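Notebook > Workshop > Alari > Room 405 > Floor sort-out

2020-04-28

Floor day. Put off since February. Plan was the shelf units but you can't get a trolley to the shelves with everything that lives on the floor, so floor first, shelves whenever.

Working list as it stood this morning, copied off the whiteboard before someone wipes it:

– yellow pedal unit, decide where it stands
– blue bags off the floor
– loose cable
– chairs: which stay
– Fliltex offcuts (ugh)
– tape for the walkway, if there is any left

Started by the yellow unit and the chair, everything ends up in that corner sooner or later. 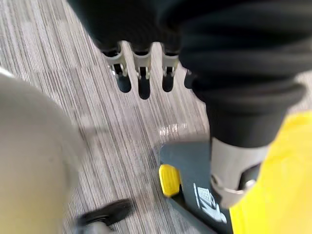
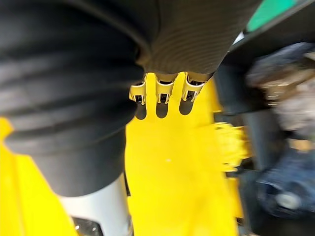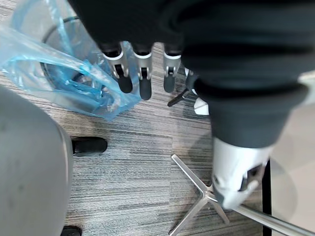
Saimi Laaksonen thinks the bags are the whole problem and the rest would sort itself: anything put in a blue bag stays in a blue bag, you can half see what's in it so people assume somebody else knows, and it gets stepped round for a month. Her suggestion is no bag on the floor overnight, full stop. If it's rubbish it goes out, if it's stock it goes in a crate with a label on it.

Fair. Wrote it on the board. Not sure we'll manage the overnight part but try it till the end of the month and see.

YELLOW UNIT
Pedal has to face out. That's the only hard requirement, I think. Last time it got turned to the wall you had to lean over and feel for the pedal with your toe, Kaan did his shin in. The symbol on the base is the useful bit – if you can see the symbol from where you stand, it's the right way round. So: symbol toward the room. Tell everyone.

Tried two spots.
1) Left of the door. No good, door hits it.
2) End of bench two, back edge on the tile line. Good. Foot goes straight to the pedal without shuffling. Leave it there.

Marked the two back corners with tape. Tape is the cheap stuff, check it next week, may need redoing. Wipe the floor before sticking, I did not on the first one and had to pull it up and start agian.

Also wiped down the yellow part. Plain warm water, a drop of dish soap, soft cloth. NOT the blue scouring pad, it dulls the shine and then dirt sticks worse. Base gets a brush along the edge where fluff collects.

BAGS
Went through them one at a time at the bench. Most of it:
– packing film, out
– Fliltex offcuts, too narrow for anything, out
– Fliltex offcuts, wide enough for test pieces, kept (crate 5)
– one glove
– delivery notes from Krawczyk that Lenuța has been asking for since forever. Put on her desk. She was not amused.

A fresh roll is 200 bags, so no reason to be saving the old crumpled ones. Bin them. I know, I know, but they split when you lift them and then you're picking up threads off the floor for the rest of the afternoon.

New roll hangs on the hook inside the cupboard door. Not on the chair. Not under the chair.

CABLE
Loop it loosely, hook-and-loop tie, hang up. Don't wind it round your elbow, it puts a twist in and it never lies flat again. Anything with a nick in the outer skin goes in the tray for Debora, do not tape it and put it back. One went in the tray today. Two with no label that nobody claimed, shelf by the window until Friday's – no, until the next stock check, then they go.

Want a rule about cables under chairs generally. Chair foot on a cable is how we lose them. Hooks at knee height under the bench front? Minttu had a strip of them left over from the Tistitero job, ask.

CHAIRS
The metal-based ones are heavier to shift but they stay put when you sit down, and you can mop round the base easily enough. Check under the feet for glides before dragging one anywhere, there's already a scratch by the sink that I'd rather not have twins of. Needed: glides. Measured across the foot and wrote the size on my hand and then washed my hands. Measure again.

Keep one at bench two, one by the window. Others go back down to 121, where they came from in the first place. Asked before I moved them this time.

Distance chair to yellow unit – leave enough for a knee. I used the broom head as a gauge, one broom head between chair base and the unit, and you can still sweep through. Works for me, improve on it if you like.

ORDER THAT WORKED (for next time)
Bags up first. Then cable. Then chairs out into the corridor. Sweep. Then wipe the yellow unit, place it, tape. Chairs back last. I did chairs before cable to start with and dragged a plug across the room, dont do that.

Whole thing took the morning plus a bit. Would be quicker with two, one holding the bag open.

NOT DONE
– shelves, obviously
– skirting behind bench two, there's a line of grey fluff the whole length, needs the narrow nozzle
– walkway tape, ran out after the corners
– somebody's umbrella
– label for crate 5, marker was dry

To order: floor tape (the wider one), chair glides, markers. Krawczyk does the tape but minimum order is silly, see if Tistitero want to share a box.

Looked in again before leaving. Pedal still facing out. One blue bag back on the floor already, tied, by the door. Took it down with me.

5 comments | 2 shares

Kaan Çetinkaya
For the record the shin is fine. Agree on pedal facing out. Could we also put a bit of tape where the front goes, not only the back corners? When it gets pulled forward for sweeping people don't push it all the way home.

Lenuța Munteanu
Delivery notes recieved. Two are still missing, so if anyone opens another mystery bag please look before it goes out.

Minttu Lappalainen
Hooks: yes, still have the strip, it's in my bottom drawer. They're adhesive though and I wouldn't trust them with the thick cable. Screws would be better, bench front is solid enough.

Debora Valentini
Cable in the tray is done for, I cut the plug off so it can't wander back. Please write on the tie where you found it, saves me asking round.

Saimi Laaksonen
Whose bag was it by the door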